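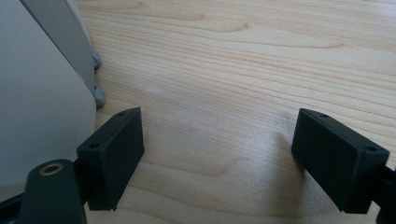
The first thing a champion learns is how heavy the belt is, Pintér told us, and the second is that the promoter can ask for it back.

Pintér wrestles in a mask and gives only the ring name. We met in Vornano, two hours before the doors opened, when the ring was still without ropes. In September Pintér lost the Ristus title after 90 days, and many fans believed that a dispute over money was the reason.

"There was no dispute," Pintér said. "My knee was bad and I asked for a shorter program. They agreed in one phone call." The injury was kept quiet because the match with Harkance was already sold. It drew 3,419 people, the best crowd of the year for the company.

The match itself was planned for 20 minutes and it was stopped earlier. Pintér does not like to watch it. "I landed wrong on the second dive. After this I was only thinking how to finish without hurting the other one."

About Harkance, the new champion, Pintér spoke with respect, but not very warmly. They have shared a locker room for 3 years and they do not travel together. "We are good opponents. It is enough."

A return match is expected in spring, although Ristus has not announced it. I asked if the title would change hands again. Pintér laughed and began to tape the wrists.

"Ask me what I want for dinner. This I can tell you."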